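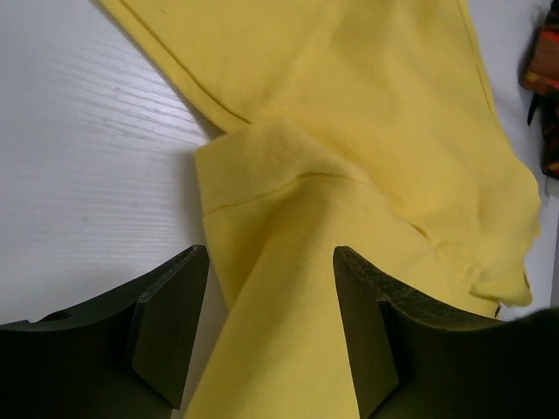
How should a heavy knit top be stored between donation and resale?
Folded flat, with the sleeves turned in along the body seam and no hanger. A hanger puts the full weight of a knit on two points at the shoulders and stretches them.

Brometbridge, January 3, 2026. The Grestolberg clothing reuse center has changed the way it folds and stores donated tops. The new procedure applies to sweatshirts, fleece and other knits, and it replaces the hanging rails that had been in use at the Lapointe Street building. Woven shirts and coats stay on rails for now.

Each garment is laid on a white table with a faint wood-grain surface. The hem is pulled straight first and used as the reference line for every fold that follows. Sleeves are brought in next, cuffs toward the hem. The body is then folded upward in thirds, or in half for children's sizes. The finished width has to match the shelf bay. A piece that comes out too wide is opened and folded again.

Knits with a brushed surface have given the most trouble. The nap grips itself, so layers do not slide over each other the way smooth cotton does, and a sleeve that goes in crooked stays crooked. Horácio Peixoto, who wrote the procedure, said the sleeve should be lifted and set down again. Pulling it sideways bunches the layer below.

"You see it in the side seams," Peixoto said. "If the seam curves, something underneath has moved."

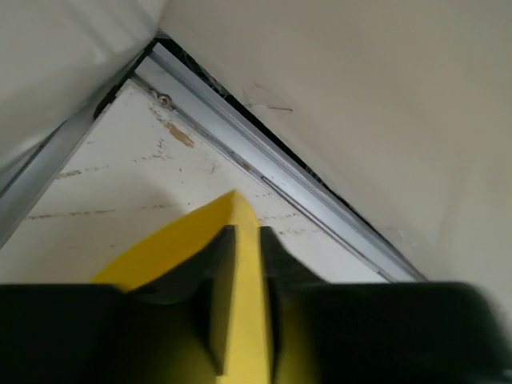
STORAGE AND SHELVING

The center has bought 104 shelf bays from Todeck, a local maker of shop fittings. They are open at the front and have a low lip to hold the stack in place. Stack height is limited to 5 garments for fleece and sweatshirt fabric. Thin jersey can go higher, up to the mark on the side of the bay.

Bays are assigned by garment type and then by size. Color is used last, and only within a size. Solid colors and patterned pieces are kept in separate stacks. On a patterned garment it is hard to see a stain or a pulled thread once the piece is folded, so patterned items are opened fully and checked on both faces before they are put away.

The old rails held fewer garments per yard of wall and left dust on the shoulders of anything that hung for more than a season. They will be cut down and reused for coats. The work on the bays began in July and was held up by a delivery of side panels in the wrong depth, which Todeck replaced.

Jozef Hermans, the center's operations manager, said the cost was covered by the regular equipment budget. No change in opening hours is planned. Donations are accepted at the side entrance as before, and bags should be tied. Buttons and zippers should be closed before drop-off where possible, as an open zipper can catch in a knit during transport.

Items in the checking area are given one of 4 codes: ready for the shelf, repair, wash again, or recycle. The code goes on a paper tag at the neck label. Marks smaller than a pinhead are noted on the tag, but they do not send a garment to recycling by themselves. Loose fibers and lint are brushed off at the table.

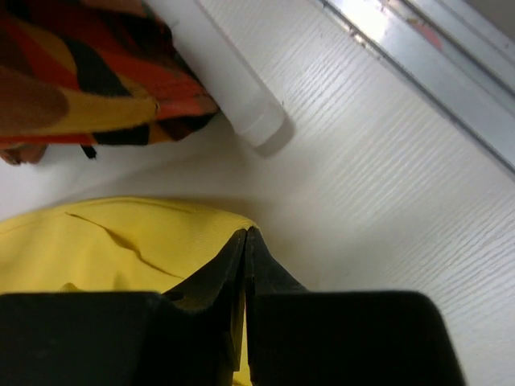
Can bright and pale fabrics be kept in the same stack?
They can if all of them are dry and have been washed at least once. New or unwashed bright pieces are kept apart, as loose dye may mark lighter cloth under pressure.

Washing instructions have also been revised. Bright knits go through a separate cold cycle, and strongly colored patterned pieces go in with them only after a rub test with a damp white cloth. If color comes off on the cloth, the garment is washed alone and tested again. After 2 failed tests it is coded for recycling.

Long creases that remain after drying are not pressed out before storage. The garment is smoothed on the table and folded so that the crease falls inside. Steaming is done on the day a piece goes out to the sales floor.

The written procedure is posted at the tables, and copies may be requested at the front desk. Hermans said a similar sheet for bedding and towels is in preparation, with bay widths still to be settled with Todeck.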